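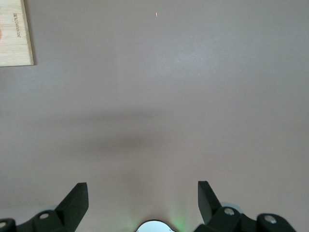 pinar_77 escribió:
Yo no le daría aceite de linaza a una tabla de cocina. Tarda días en secar y acaba pegajosa. Aceite mineral y ya está.

11/7/08

Torgal
Respuesta: ¿Aceite o cera para madera clara?
Pues yo llevo 9 años con linaza y ninguna pegajosa. El truco es poner poca y retirar el sobrante con un trapo a los veinte minutos. El mineral no endurece nunca, hay que repetir cada mes.

pinar_77
Cada mes no. Las mías las repaso 4 veces al año y se friegan a diario. Además la linaza amarillea, y en madera clara se nota mucho.

lija240
En lo del amarillo le doy la razón a pinar. Tengo dos tablas de arce, una con cada cosa, y la de linaza parece otra madera. A mí no me disgusta, pero si quieres conservar el tono, mineral.

Torgal
Eso depende de la marca. La linaza de Cutetti amarillea menos que la de Ung, que es más barata y huele peor.

mesabaja
¿Y la cera de Stomdale? La venden en lata, a 7 euros en mi ferretería. Pone apta para contacto con alimentos.

lija240
La he usado encima del aceite. Sola dura poco, con el agua caliente se va. Y si la tabla tiene letras grabadas, pasa un cepillo viejo, que la cera se queda en los huecos y blanquea.

mesabaja
Gracias. Compro el mineral y una lata, y en agosto cuento cómo va. ¿Lijo antes con 180 o con 240?

pinar_77
180, mojas para levantar la fibra, dejas secar y luego 240.

Torgal
Con 180 sobra.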